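The Folding Teacher

By the time Ulises Mamani folded his five hundred and seventy-first garment for Ruddock, his wife had stopped calling it a job and started calling it the situation.

Ruddock paid by the accepted fold. You took the gripper in your hand, you folded what you had in the house, and somewhere a robot that had never owned pants learned about pants. Ulises had come to it in January, after seven years of making retainers at Sistadent, where he had been thought of as careful.
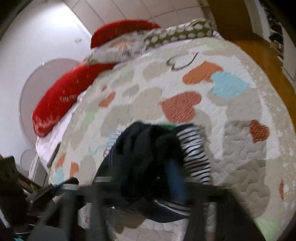
7 min read

"Careful is the problem," said Marion Morrison, on the phone. Marion was his reviewer. She had a soft voice and rejected things with it. "You're pausing before the collar. The model is picking up the pause."

"I'm thinking."

"I know. Now it thinks too. It stands over a shirt for four seconds in a demo, in front of people from Clarkon, and it looks like it has had bad news."

Ulises looked at the jacket, the stripes, the denim. He had bunched them on the bedspread himself, as the instructions required. Section 2 was called Natural Disorder, and he had once failed it for being too symmetrical. His wife, who had been providing natural disorder for free for most of their marriage, asked to see the pay scale.

"What do you want me to do?" he asked.

"Fold like you're late for something."

He folded like he was late. This was rejected for haste. He folded like he was late but had called ahead, and Marion accepted nine in a row and told him he had found his voice.

The trouble was Cameron Sutherland. Cameron was also a folder, ranked above Ulises on the board that Ruddock put up each evening, and he had a style. He did a little snap at the end, a flick of the wrist that made a sleeve lie down as if it had been spoken to. The robot had learned the snap. Customers liked the snap. In the newsletter, Gregor Ogilvie, who ran Ruddock and had never been seen near a sock, called it "our signature motion."

Ulises practiced the snap in the afternoons. He knocked over a lamp with it. He caught himself doing it to a napkin at his sister-in-law's house, and then to a map.

"You could just fold the way you fold," his wife said.

"That isn't ranked."

She picked up the striped thing by its collar, looked at it, and put it back down on a heart. She had chosen that bedspread. It was now, as far as either of them knew, the best-documented bedspread in the county, and a machine in a warehouse in another state was said to slow down whenever it saw one.
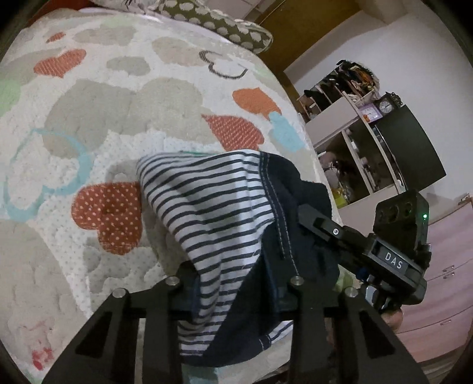 Navy stripe, second attempt of the evening.

The call about two-person folds came after supper. Marion explained that Ruddock had sold a machine to a hotel chain, Hovier, and that Hovier had large items and wanted two arms that got along. For this they needed two people, one gripper each, one garment between them. The rate was double.

"Double each?" said his wife, from the doorway.

"Double total," said Marion, who had been on speaker.

"So the same."

"The same, but together."

His wife came in and held out her hand for the second gripper. She had watched him do this since winter and had opinions saved up. She took the right side. He took the left, and they bent over the bed.

It went badly in a way he recognized. He pulled when she pulled. She waited for him, and he waited for her, and the garment sagged in the middle like a conversation. He said, "Your end," and she said, "It's all my end." He tried the snap and she felt it come down the cloth and asked what on earth that was.

"It's the signature motion."

"Well, it isn't ours."
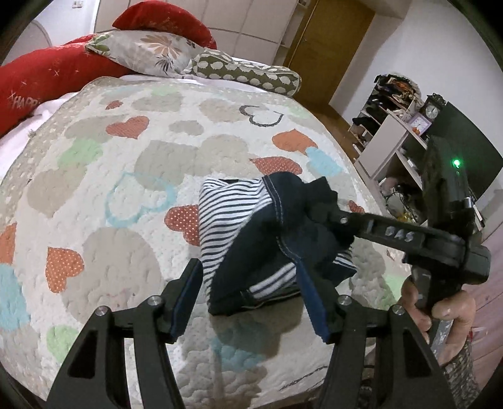 They did it again without the snap. She had a habit of smoothing before she turned anything over, one pass with the flat of whatever she was holding, and after a while he found he was leaving room for it. He went, she smoothed, they turned. It was slow. He thought of the people from Clarkon, checking their watches. They kept going until almost eleven and sent in everything, including the one where they argued over a cuff.

Marion called in the morning.

"The pause is back," she said.

"I know."

"It's longer. There are two of you in it." He could hear her clicking through. "Gregor's seen these. He wants to know which one of you is leading."

Ulises put his hand over the phone and asked. His wife was in the kitchen, eating toast, and she gave it more thought than he expected.

"Tell him it depends on the shirt," she said.

He told her. Marion typed for a while, and then she asked whether they had any fitted sheets.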